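The Savings Account I Forgot I Had

Tuesday, November 14, 2023

I've been meaning to write this one up since the leaves were still on the trees, and then there was the gutter business (see last post, and thank you for all the kind notes about the ladder), so it kept sliding. But a couple of you asked what I meant when I mentioned my "mystery money," and I suppose I owe you the story, even though it's a smaller story than the name makes it sound.

When I first moved to Flendholm I opened a savings account at Skorberg Savings, the branch on Ross Street with the green awning. I picked it for no better reason than that it was on my walk to work and they had a dish of butterscotch candies by the door. I put a little in every payday for a year or two. Then I changed jobs, and the new place wanted direct deposit somewhere else, and the walk to work became a drive, and the little blue passbook went into a drawer with the takeout menus. 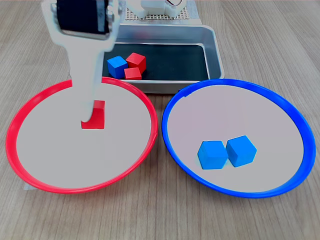

Fast forward to this past February, when I was cleaning out that drawer (I was looking for a tape measure, which I never did find) and there was the passbook, with the last line stamped at 538 dollars. Well! I sat right down on the kitchen floor and started spending it in my head. New storm door, mostly. I'd gotten as far as picking the color.

Now, I know enough to know that banks don't just sit there holding your money with their hands folded. I'd heard of accounts going dormant, and I had a vague idea that after enough years the money gets turned over to the state and you have to write away for it. So before I ordered any storm doors I called the number in the passbook, and it rang and rang and then gave me a recording about a completely different company. The Ross Street branch had closed, and I'd driven past it I don't know how many times without noticing the awning was gone. That bothered me more than it should have, I think. I liked that awning. 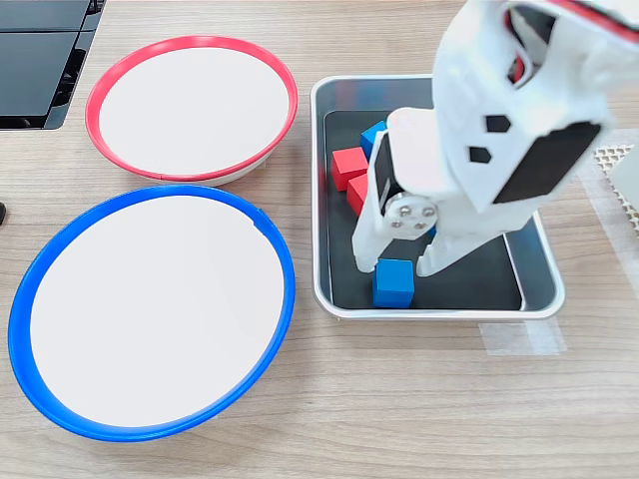 The main office was still going, though, over on the far side of town, so I took a morning off and went in with the passbook, my driver's license, my old lease and a piece of mail with my current address on it. If you ever do this, bring more paper than you think you need. They wanted something showing the old address and something showing the new one, and I was the only person in line who had both, and I felt very smug about it until I saw what was on the screen.

The account had a minimum balance of 500 dollars, and I'd been fine there for a good long while. But once it had gone quiet for long enough, they'd started taking an inactivity fee of 5 dollars a month, and after eight of those I was under the minimum, and then there was a second fee on top for being under the minimum. So the first fee walked me right into the second one. I asked the young woman at the desk to explain it again and she did, very patiently, and it made exactly as much sense the second time. It was all in the booklet, she said, and I'm sure it was, and I'm sure the booklet is in some other drawer.

They had sent letters. They'd gone to the apartment over the shoe repair, where I haven't lived in ages. I can't be mad at anyone but myself about that, although I gave it a try on the drive home.

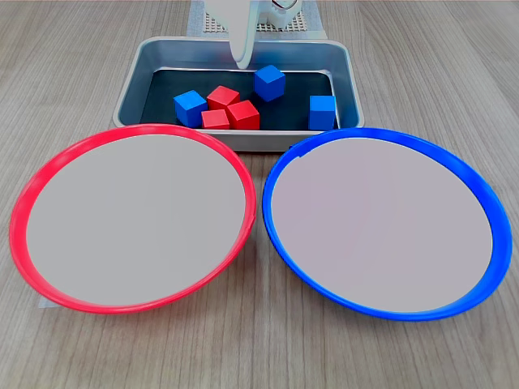

She did something nice for me, and I want to put it down here in case it helps one of you. She said she could ask for a refund of up to 3 months of the fees as a courtesy, if I wanted to keep the account open, and she filled out the slip right then. I hadn't even thought to ask. My sister says you should always ask, and she's the kind of person who gets the shipping taken off things, so I believe her.

So I kept it open. What was left in there wouldn't have bought the hinges for a storm door, but I've set up a small transfer every payday, same as I used to, and the account counts as active again. I've also started using Endow, the budgeting app my nephew put on my phone at Easter, and I typed in every account I could think of, down to the holiday club at the credit union. It took me a whole evening and a pot of tea. I found out I've been paying for a magazine I thought I'd stopped getting, so that's my next phone call.
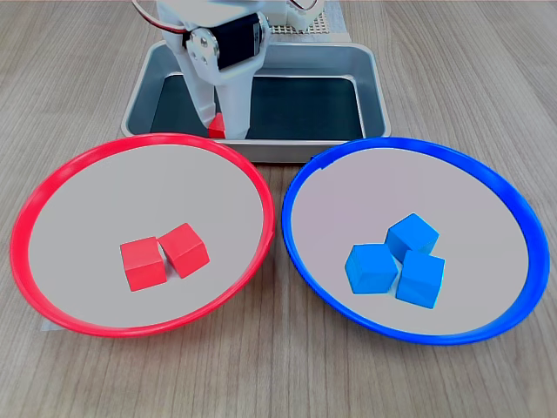
White gripper over the metal tray.

Anyway, go look in your drawers. Check the address they've got on file while you're at it, and ask what counts as activity, because at mine a one-dollar deposit would have done it. And if any of you have a storm door you're happy with, tell me the brand in the comments. I'm still leaning toward the dark green.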